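Projektbericht: Deckel auf, Deckel zu - wie gut lassen sich Alltagsbehälter öffnen?
Stand: 16. Oktober 2024

Eigentlich wollte ich im Wahlmodul etwas mit Verpackungsdruck machen. Dann stand ich im Februar in meiner WG-Küche, bekam ein Schraubglas nicht auf und hatte mein Thema. Wie gehen Leute mit Deckeln um, die sie noch nie in der Hand hatten? Und was machen sie zuerst: drehen, ziehen, drücken oder erst mal gucken?

Als Projektnamen habe ich Bruvlow eingetragen (fragt nicht, das Formular wollte einen Kurztitel und ich hatte Hunger). Gearbeitet habe ich im Raum Graltus, weil dort ein großer weißer Tisch steht und das Fenster ordentlich Licht gibt. Der Teppichboden war für meine Versuche mit Wasser nicht ideal, aber einen anderen Raum mit so viel Platz habe ich nicht bekommen.

Meine Sammlung bestand am Ende aus neun Behältern. Manche kamen aus dem Küchenschrank, andere vom Flohmarkt, und der gelbe Krug gehört meiner Oma, der musste heil zurück! Jeder Behälter bekam eine Karteikarte: Art des Verschlusses, Griff ja oder nein, und ein Feld für alles, was mir sonst auffiel. Das letzte Feld war viel zu klein. 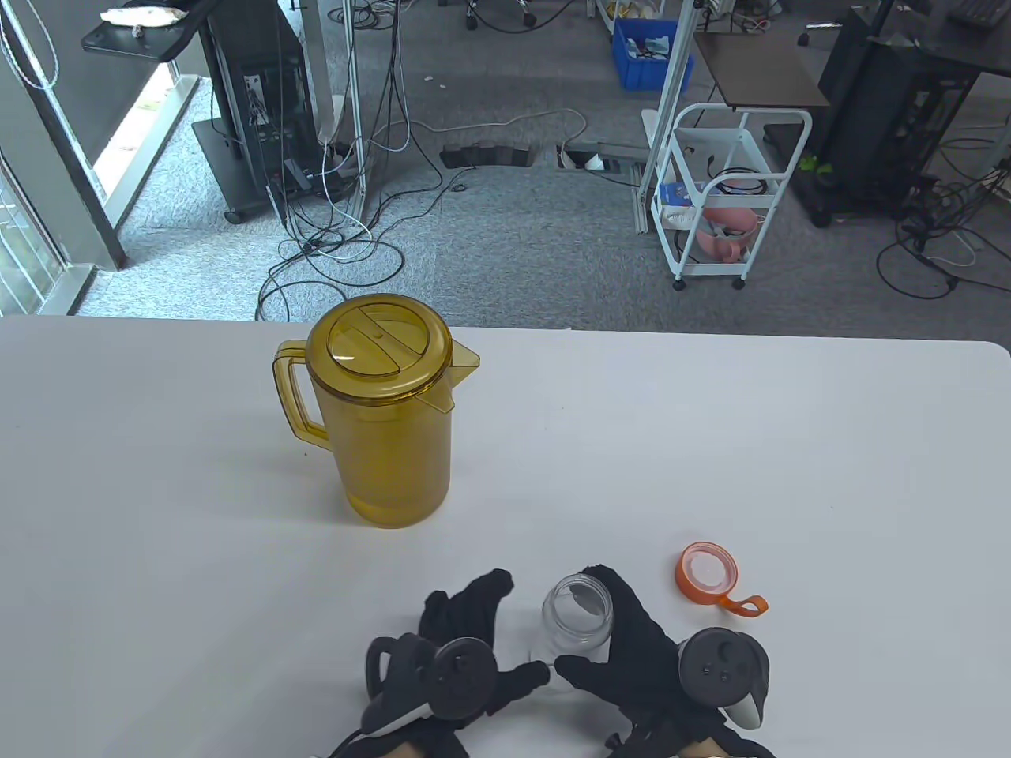 Am meisten gelernt habe ich beim Schraubglas. Mit bloßen Händen denkt man beim Aufdrehen überhaupt nicht nach, eine Hand hält, die andere dreht, fertig. Mit Handschuhen wird daraus plötzlich eine richtige Aufgabe. Man muss das Glas fester umfassen, und der Deckel rutscht gern mal weg, wenn man ihn ablegen will. Die Lasche am orangen Deckel fand ich am Anfang eher albern, inzwischen bin ich Fan - man findet sie, ohne hinzusehen.

Insgesamt habe ich 196 Versuche protokolliert, jeweils mit Stichworten zum ersten Griff und zum Ergebnis. Die Liste ist lang und nicht immer schön, ein paar Zeilen konnte ich später selbst nicht mehr entziffern. Die habe ich drin gelassen und markiert.

Danach kamen die kleinen Flaschen dran. Bei denen ist die Frage, ob man den ganzen Deckel dreht oder nur die Klappe oben öffnet, und genau da lag ich mit meiner Vermutung daneben. Ich hatte fest damit gerechnet, dass alle sofort zur Klappe greifen. Viele haben aber erst gedreht und die Klappe erst danach entdeckt.

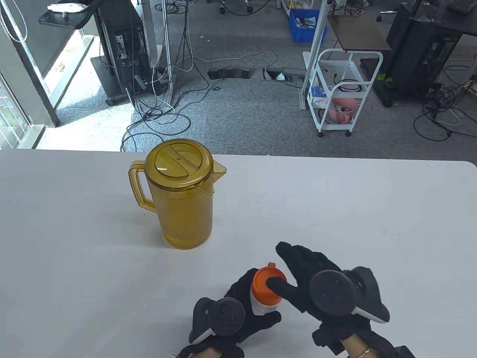

Abb. 2: Kleine Flasche mit orangem Klappverschluss, links der gelbe Krug mit etwas Flüssigkeit am Boden.

Beim Krug ging es mir um den Deckel und die Tülle. Ein runder Deckel sieht von allen Seiten gleich aus, also drehen die Leute daran herum und warten, dass irgendetwas passiert. Ich habe das selbst auch gemacht, obwohl ich das Ding seit meiner Kindheit kenne. Der Henkel dagegen war nie ein Problem.
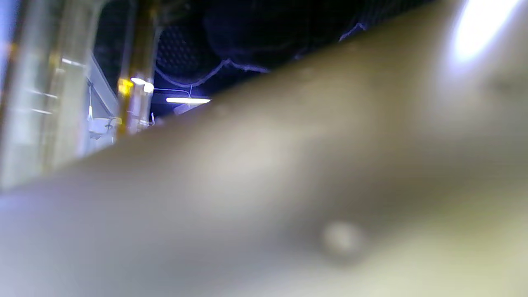 Was würde ich beim nächsten Mal anders machen? Auf jeden Fall weniger Behälter und dafür mehr Zeit pro Stück. Außerdem würde ich die Reihenfolge wechseln, denn wer schon drei Schraubdeckel hinter sich hat, dreht beim vierten Behälter natürlich auch erst mal. Das ist mir leider erst beim Auswerten aufgefallen, da war der Tisch längst abgebaut.

Die Karteikarten und das Protokoll liegen im Projektordner unter der Nummer 2288, die Rohnotizen unter 2291. Wer damit weiterarbeiten möchte, darf das gern tun. Den Krug hat meine Oma wieder.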